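De l'entretien de l'égouttoir et de la table

Le présent billet fait suite à celui du mois de mai, consacré au rangement de la vaisselle. Plusieurs lecteurs ont souhaité que soit précisée la méthode suivie pour l'égouttoir en fil métallique et pour le meuble qui le reçoit. Les indications ci-après correspondent à l'usage établi à Sarnberg depuis l'aménagement du local et n'engagent que leur auteur.

L'égouttoir est un objet que l'on nettoie peu. On considère volontiers que l'eau de vaisselle suffit à son entretien, alors que le calcaire se dépose précisément aux croisements des tiges, là où les gouttes séjournent. À Sarnberg, l'eau est dure. Un modèle Pivdale acquis précédemment a dû être retiré du service après 9 mois, son revêtement s'étant soulevé à la base des montants. Le modèle actuel, de couleur noire, a été choisi pour sa forme ouverte : un fond en grille, deux grands arceaux à l'arrière et aucun recoin fermé.
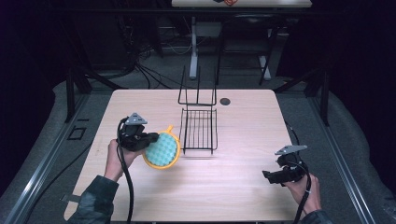 Il convient de procéder le matin, avant 9 heures si possible, lorsque la vaisselle de la veille a été remise en place. L'égouttoir est vidé puis posé sur la table. Les barreaux du fond sont traités en premier, dans le sens de la longueur, puis retournés et repris par-dessous. Les arceaux viennent ensuite, de haut en bas. L'angle formé par l'arceau et le cadre demande un passage supplémentaire.

Quant à l'outil, l'éponge ronde à monture a été préférée à la brosse. Sa face en relief épouse les tiges fines sans les rayer, et la languette permet de la suspendre. La brosse Codell, essayée pendant une saison, projetait de l'eau jusque sur les rideaux - inconvénient mineur, mais quotidien. Les tampons métalliques sont à proscrire sur tout revêtement noir.

Pour le produit, un mélange d'eau tiède et de vinaigre blanc donne satisfaction. La préparation se fait dans un flacon gradué, à raison de 258 millilitres pour un entretien courant, quantité arrêtée après divers essais et conservée depuis par habitude. On laisse agir quelques minutes, on rince à l'eau claire, on essuie avec un linge sec. Le linge Guo, à trame serrée, convient bien à cet emploi. Il se lave à part.

La table appelle davantage de précautions. Son plateau clair, à l'aspect de bois veiné, supporte mal l'eau stagnante, et toute trace de vinaigre doit en être retirée sans délai. L'essuyage se fait dans le sens des veines, avec un linge à peine humide, puis avec un linge sec. Une attention particulière est portée au pourtour du petit trou rond percé vers le fond du plateau : un coton-tige y suffit. Les angles arrondis ne présentent pas de difficulté.

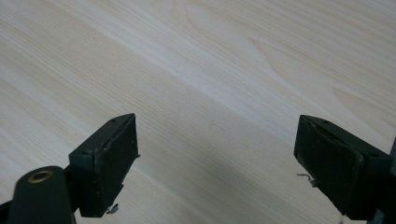

Le veinage du plateau, en longues lignes obliques.

Il a été demandé si une cire était souhaitable. L'expérience conduite sur ce point n'a pas été concluante, la cire retenant la poussière et laissant des auréoles sous les pieds de l'égouttoir. Un simple tapis absorbant, placé sous celui-ci pendant le séchage et retiré aussitôt après, rend un meilleur service.

La fréquence retenue est d'une fois par semaine pour l'égouttoir et d'une fois par jour pour la table. Les lecteurs disposant d'une eau plus douce pourront espacer les nettoyages. Le prochain billet traitera de l'entretien des planches à découper.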